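Caring for Wooden Tabletops - Notes for Session 4
Skimden Evening Workshop, tutor Fereshteh Vahidi

Welcome back, everyone, and thank you for being so patient with the parking last time. 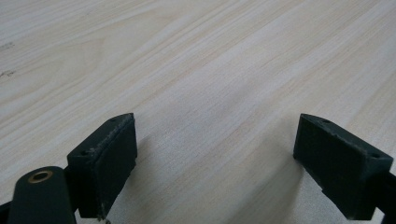
Before we get anywhere near oil or wax, I'd like you to spend a good 15 minutes simply looking at your own table at home. Crouch down at one end so the daylight comes across the top toward you, and follow the grain with your eye. Pale woods are shy - a wavy patch or a little knot may not show at all until you move your head.

Then wipe with a barely damp cloth, always along the grain, and dry it straight away with a second one. Please leave the kitchen spray in the cupboard! Farhad asked about sticky rings, and for those I'd use a drop of mild dish soap in warm water, and a bit of patience.

For next time, bring 2 soft cotton rags (old T-shirts are lovely) and a few lines on what you noticed. Shirin Bagheri has kindly offered to share her notes on wax with anyone who missed January.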